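Eighteen days of no coffee

OK quick one before everybody wakes up. I said in the last post I'd report back on quitting coffee, then I went silent, and two of you emailed to ask if I'd died. Not dead. Had a headache.

So, background for new people. I was drinking a pot a day. Not a cute little pot, the big one, the Firnetti with the gold filter that my sister gave us when we moved to Vornilcombe. First cup at 5:40, last one sometimes after dinner, then wondering why I was lying there at 2 in the morning redoing old arguments with people from my first job. My doctor asked how much caffeine I was having and I rounded down so hard that she wrote it down twice.

Day one was fine. Smug, even. Went for a walk, told everyone.

Day two, horrible. Headache right behind the left eye, legs like wet sand. I put the milk in the cupboard and the cereal in the fridge. Cried at a tire commercial. Went to bed at 8 with my socks on.

Days three through five I don't remember much. I wrote some notes but they mostly say "ugh." One says "ask about the gutter" and I have no clue what gutter.

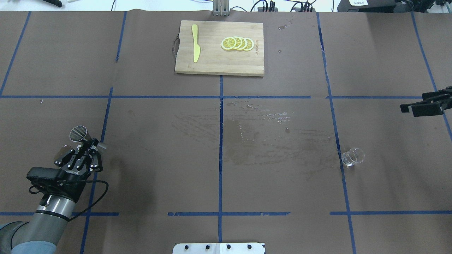
What I missed most was the thing to do, more than the taste. Get up, grind, pour, stand at the window. Without it I just sort of hovered in the kitchen like a guest. So I started making hot water with lemon, which I used to make fun of my aunt for, sorry Aunt Pat. Four slices, overlapped in a row on the cutting board, lined up like I was getting graded on it. A yellow plastic knife next to them, matchy matchy. Then hot water, a bit of honey if it's a bad day, stand at the window. It's the standing at the window I wanted. Drinks fine. Does nothing whatsoever for the headache.

Also tried: peppermint tea (toothpaste), roasted barley stuff (burnt toast, but kind of in a good way?), and a mushroom powder from Virach that cost more than my shoes. Threw out the mushroom powder. It had a texture. Don't.

Then there was decaf. Deirdre Horgan down the street swears by it, she quit regular 9 years ago after a scare with her heart rhythm and drinks decaf all day long out of a giant blue mug. She gave me a bag of the Nic Aodha dark roast to try. I'd always been a jerk about decaf and I have to take some of it back. With cream I could hardly tell. Without cream I could tell. I waited until day ten for it though, felt like cheating before then.

Things that changed:

Sleep. Wow. Not right away, the first week was worse if anything, weird dreams about escalators. But somewhere in the second week I started sleeping straight through and waking up before the alarm. I had forgoten what that was like. I'm still tired at 3 in the afternoon, but it's a normal tired, and a cracker and some fresh air mostly takes care of it.

Mornings. Slower. I used to answer email before I had pants on. Now I'm no use to anyone until 8 so I've stopped pretending. Work hasn't noticed or is being nice.

Stomach. Better, and I'll leave it there.

Money. I went back through the receipts and added up what we spent last year on beans, filters, and "just grabbing one" on the way to the library. $1,781. I read it out loud and my husband said that can't be right and went and added it up again himself. It was right. A good half of that was the grabbing one.

Mood — harder to say. Flatter for a while. I didn't feel sad, more like somebody turned the treble down. I snapped at the kids less, but I also didn't feel like doing much. Baking stopped, laundry piled up. It came back around day fifteen and I cleaned out the entire hall closet in one go, so.

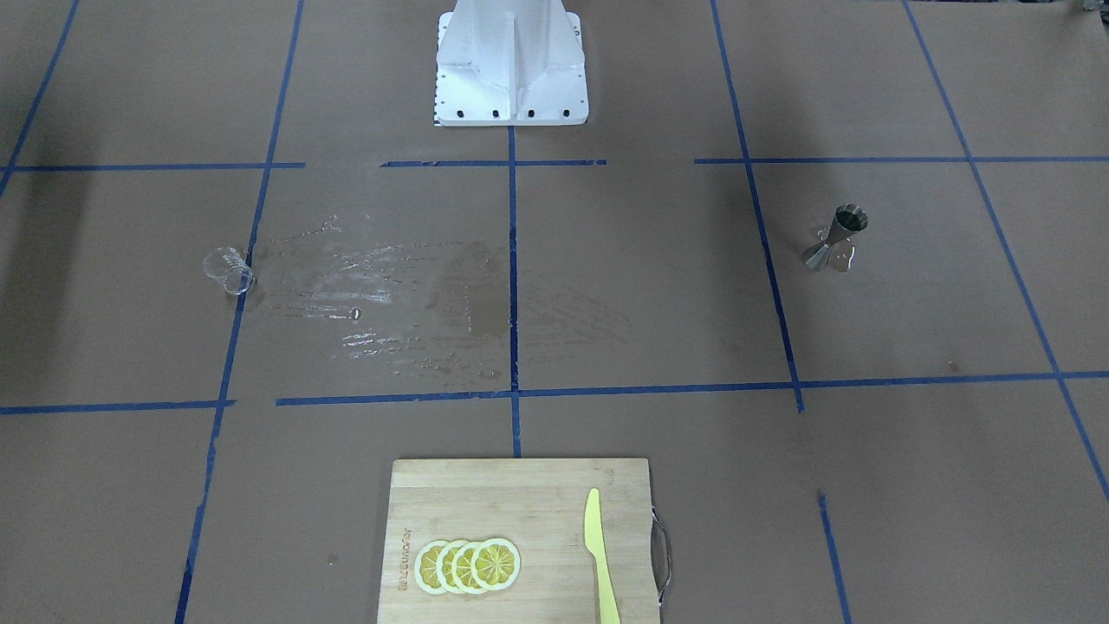
Brown paper and blue tape, same table.

A few people asked why I didn't taper. Because I can't. I know me. If I'm allowed one cup, it'll be one cup in the soup bowl. Cold turkey was miserable but it was over in a week and I didn't have to negotiate with myself every morning. Your mileage etc, and if you're on meds or anything please ask someone who went to school for it.

Somebody else asked about chocolate. Yes I'm still eating chocolate. Let me live.

Will I go back? Dunno. We're at my in-laws' in April and my father in law makes coffee in a dented old stovetop thing that smells up the whole house, and I'd like to have a cup with him. One. At the table, sitting down. After that I guess we'll see. The Firnetti is on top of the fridge for now with the cord wrapped up, I didnt get rid of it.

Ok they're up, somebody can't find a shoe. If you've got a hot drink that isn't peppermint and doesn't have a texture, put it in the comments, I'll try pretty much anything once.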